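Writing verse for people: tips from the kitchen table

Posted in Household Tips, August 2023
By Zoi Politis

Every family has one person who gets asked for "a little poem". In ours it is me, on the strength of a limerick about a septic tank that went down well at a christening. I have since rhymed for retirements, for the nurses at Kilbridge surgery, for the bin crew, for two weddings and for a tortoise. What follows is how I get one written between putting the potatoes on and taking them off, with the household in its usual state.

Before you start

Find out how long they want it. They will say "oh, just something short", which means they haven't thought. Ask how long the speech before it is and go for less. Anything past 30 lines and the back of the room starts on the sausage rolls.

Get three facts about the person that are true of no other person. "She is kind and always there for us" would fit a spaniel. Úna Ó Dubhghaill, whose leaving do I wrote for last December, kept a spare pair of tights in the first-aid box and labelled them in red. That was two verses by itself.

Use the backs of envelopes. A good notebook makes you write as if someone were going to find it after your death. Envelopes run out of room at a sensible point and nobody weeps when one goes in the recycling.

Getting the first line

Write the last line first. It's the only one they will remember, so it may as well be the one you had most energy for. Then work backwards, like packing a car boot.

Don't open with the weather. Don't open with "Roses are red" unless you are under nine. "'Twas" is allowed once in a lifetime and I spent mine on the tortoise.

If nothing comes, do the washing-up. Repetitive jobs have a beat, and after a few plates you will find yourself muttering in time with it. Hoovering is no use, you can't hear your own rhymes. Ironing is very good but you pay for it in shirts.

Rhymes, and names that haven't got any

Put the awkward name in the middle of the line. I spent an entire evening looking for something to go with Chrysoula Bakalis before my sister pointed out that the poor woman's name didn't have to be at the end. It went in the middle and "Thursday" problems of that sort have never troubled me since, though "orange" still turns up now and then to have another go.

Half-rhymes are fine if you read them with confidence. "Kitchen" and "mission" will pass in any hall with a bad microphone.

Never turn a sentence inside out to land the rhyme. "To the shop went she" makes everybody feel they are in a hymn. If the sense has to stand on its head, throw out the rhyme and keep the sense.

Avoid comparing working people to angels. Anežka Doležal drove the Luvden bus through two winters of snow, and when somebody's poem called her a seraph of the highway she asked whether there would be a cup of tea afterwards. She would have liked a line on the heater.

Testing the beat

Tap it out on the worktop with whatever comes to hand. A wooden spoon is too loud and a pencil is too polite. I use a chopstick. Four taps to the line, and where you have to hurry to fit a word in, that word is wrong. Mark it and carry on. If you stop to mend each one, the potatoes will boil dry, and I have the pan to prove it.

Read it aloud to someone who owes you nothing. A spouse will say "lovely" without looking up. A teenager will tell you the truth, and you may then take the truth into the other room and have a biscuit with it.
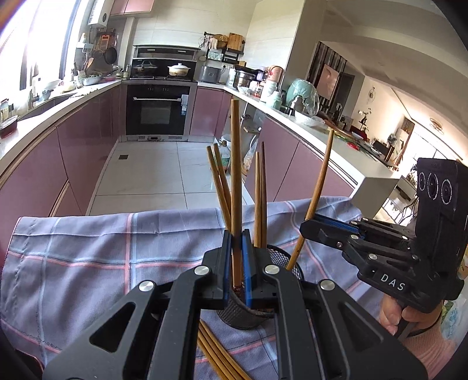
FILED UNDER: Pens, Paper and Glue

Fair copies want decent card. The thin stuff curls the moment it's near a kettle. I buy mine in packs of 40 and ruin a good half with blots, so buy more than you need.

Rule your lines in soft pencil and leave them overnight before rubbing out. I know it looks dry. Paraskevi Kourkoulas knew it looked dry too, and her ode to the lollipop man had a grey thumb through the fourth verse ever after.

Candle wax on the card: put it in the freezer for an hour, then lift the wax with a blunt knife. Gravy on the card: start again.

To frame it, take the glass out of the frame and clean it on both sides before the poem goes anywhere near. There will be a crumb trapped in there anyway. Choose which corner you'd prefer it in.

On the day

Print it large. I read at 78 and my sister reads with her arm fully stretched, so large means large. Hold the page lower than you think, or they'll only hear the poem through the paper.

Wait for the laugh to finish before you go on. If there isn't one, go on at once and look as though you weren't expecting it.

Keep a copy. Somebody will ask for it, usually years later and usually to alter the name and read it at another do. Let them, but check the middle of the lines.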